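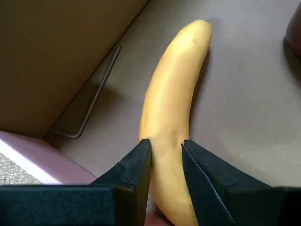 Do I need any experience to join the Rennie fruit-and-veg swap study?
None at all, you just need to buy your own food and be willing to write down what you bought.

Search this site Search Enter keywords

Snackers wanted for a six-week food diary

Hello! I'm running a small study at Rondik this September on how people decide what to eat between meals, and I'm looking for 50 adults to keep a diary for me. I'm nosy about the boring stuff, I'm afraid. What did you grab at four o'clock, where was it kept, and did you want it or was it simply there?
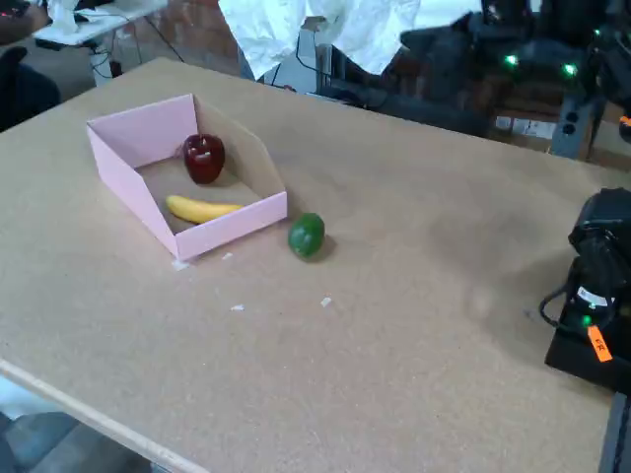

Reading time: 2 minutes

So, what would you be doing? Each evening you fill in one page (paper or online, up to you) about anything you ate outside your main meals. Fruit, crisps, the end of somebody's toast, it all goes in. Most people in my trial run got quicker at it after the first week, and a few told me they'd started to enjoy it!

Once a fortnight I'll ring you for a chat. I've set aside 22 minutes for each call, and I do try to stick to that, although if you want to talk about biscuits I'm unlikely to stop you.

You can take part if you're 18 or over, live within a bus ride of Cekano and do at least half of your household's food shopping. Please don't sign up if you're on a diet set by a doctor or if you've been in another food study this year. Sharing a house with someone who's already taking part is fine, but tell me when you apply so I can keep your diaries apart.

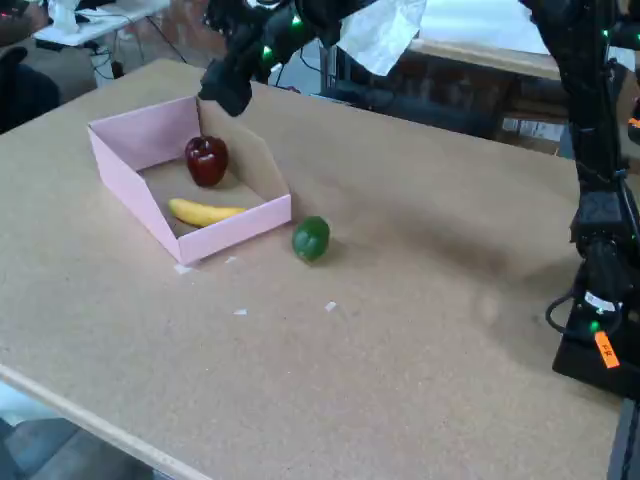 Caption: Fruit tray, tabletop

You'll get a £131 payment at the end, plus bus fares for the first meeting. That meeting is at the Castik building, room 709, and takes an hour. Come up by the lift, turn left, and follow the paper arrows. I'll go through the forms, hand out the diaries and answer anything you want to ask. There'll be tea.

You can drop out whenever you like and you don't have to tell me why. If you've done three weeks or more by then, you still get half the money. Your diary gets a number instead of your name, and I'm the only one who sees the list that matches them up.

To apply, fill in the short form at the Rondik front desk or ask them to post you one. Put "Rennie study" at the top, and a phone number I can reach you on after work. I'll ring everyone back, even if the places have gone.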